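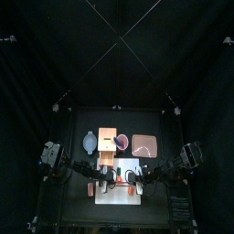
Against the Gripper Bake-Off

Every few months somebody publishes a comparison of robot grippers, and every few months I get it forwarded to me with the subject line "thoughts?" My thoughts are that I don't believe most of it, and I include the one I helped write.

The format is always the same. Two arms on a table, black cloth on the walls so the background stays dull, a few household things to pick up, and a chart at the end. Finger A beats Finger B by some number of points. The chart gets pasted into a slide deck and a purchasing decision comes out the other side. In February our group at Fostbridge ran just such a comparison between the Vorelen fingers and the set from Ejigu, and I spent most of it wondering what we were measuring.

Start with the objects. Who picked them? We did, and we picked things we already knew a parallel gripper could get hold of. Cups, blocks, bowls, a drawer that slides. Try a wet sock. Try a sheet of sandpaper lying flat, or a bag of rice with a hole in it. A white finger that does well on a block tells you it does well on a block. I've seen teams swap out an object halfway through because "it wasn't giving useful data," meaning the robot kept dropping it. That was the useful data!

Then there's the person driving. Our trials were teleoperated, which almost everyone's are at this stage, and an operator who has used one finger for months will make it look wonderful. We logged 1,268 attempts. Meron Adugna ran most of them and is very good, and when I asked which gripper was better, the answer I got was "the one I had on last." I trust that sentence more than our chart. People learn a tool. They learn where it slips and they quietly stop doing the thing that makes it slip, and none of that shows up as a property of the plastic.

Lighting and cameras get even less attention. Black walls and a bright work surface are kind to a camera. Fine, use them, I would too. But then don't tell me your wrist camera "handles clutter." It handles your clutter, in your box, under your lamp. Move the same arm to a kitchen with a window behind the sink and see how it feels about a see-through cup. Clear plastic is hard enough to find with my own eyes.

The sales side makes all of this worse. Grallel sent us a quote of $3,319 for a pair of their adaptive fingers, with a sheet claiming a 73 percent success rate. Success at what? The sheet didn't say. I wrote and asked for the object list and the number of tries per object, and I got a video back. It was a nice video. There was music.

I'm told I am being unfair and that some comparison is better than none. I used to say this myself. I've changed my mind, at least about the kind that ends in one number. A bad test gives people permission to stop looking. If we had skipped ours and spent the same time writing down each drop, with a line on how it happened, we'd know which failures belonged to the fingers, which to the cabling tugging at the wrist, and which to somebody being tired before lunch. I went back through our logs to try to pull this out afterward. The field was labeled "fail" and there was nothing else in it.

So if you're about to run one of these, publish the misses. Have a second operator do the whole set, preferably one who has no favorite. Let a person outside your group choose the objects, and don't let them tell you ahead of time. And leave the cable slack alone once you've started, or at least write down that you touched it.

We bought the Ejigu fingers, by the way. They were in stock.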